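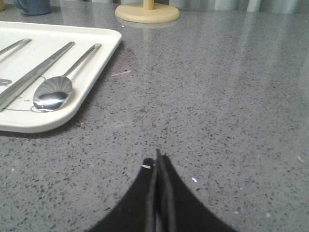
Wrist cam, fingers closed, tray at upper left with the spoon nearest the gripper.

February, notebook 2, kitchen counter bench, Clavville

Start 10:35. Tyyne on the arm, me on notes. Aim today is to settle whether the Karnus fingers stay on or we go back to the Drindari pair for flatware. Same arm, same controller, same wrist camera for both. Only the fingers and the finger offset in the config change.

Setup: flatware on the cream tray, handles pointing up and away from the gripper. Spoon is the target. Pick from the bowl end or from mid-handle, lift clear of the rim, hold, set down on open counter to the right. Gripper closed at the start of every run so the zero is the same.

Karnus fingers, 66 runs in all, split evenly between bowl end and mid-handle.

Mid-handle is good. Fingers come down on either side of the handle, pads touch the tray, close, done. Three drops, all of them where the approach was rotated a few degrees off the handle and the spoon rolled out during the lift. Tyyne thinks the pads are a bit hard for a handle that thin. I agree but don't want to change pads and fingers in the same week.

Bowl end is worse. The fingers tend to ride up the side of the bowl and push the spoon toward the rim. When it does grip, it holds, but the handle end swings down and knocks whatever is next to it. Lowering the approach by 2 mm helped. Lowering it by 3 mm put the tips into the tray hard enough to trip the force limit, so 2 it is.

Drindari fingers, same 66.

Wider tips, softer pads. Fewer slips at mid-handle, none at all once the rotation was right. Bowl end no better than Karnus. The real trouble is clearance - with the knife lying beside the spoon the wide tips don't fit between them, and we picked up both together more than once. With the spoon alone on the tray they would win easily, but a spoon alone on a tray isn't what we get asked to do.

Camera notes. Closed fingers take up a lot of the bottom of the view. Tip comes up to the middle, more or less, so anything straight ahead and close in is hidden until the arm backs off. We knew that from the drawings but it is more annoying in practice. Tilting the bracket would buy some space. Saimi Salminen has the old bracket model and said she can redo it with a slot in place of the fixed hole.

Glare is the other thing. The counter is polished and the light curtain behind it reflects as a big pale patch on the right side. Segmentation on the tray was steady. On bare counter in the bright patch it kept proposing objects that weren't objects, and the speckle in the stone doesn't help. The spoon bowl also gives a bad depth reading, as it mirrors everything over it. The handle reads fine, which is one more reason to pick there.

Tried fixed exposure for the last set. Bowl still bad, false hits on the counter down by a lot. Leave exposure fixed from now on. Value is in the config, don't let the startup script put it back to auto (it did that twice before Tyyne found the line).

Decision for now: keep Karnus on, mid-handle picks only, approach lowered 2 mm. Drindari pair back in the drawer with their screws taped to the bag.

To do
- wipe the counter before each session, small specks and lint show up in the detections
- check finger screws for tightness, both pairs
- ask Salminen about softer pads in the Karnus width
- new bracket, slotted (Saimi)
- repeat mid-handle runs with the tray turned the other way, handles toward the arm
- log the rotation error per run, I was writing it by hand and missed several

Stopped when the controller asked for its update. Logs copied to the shared drive, folder 1035. Tyyne will run the turned tray first thing and add her numbers on the next page.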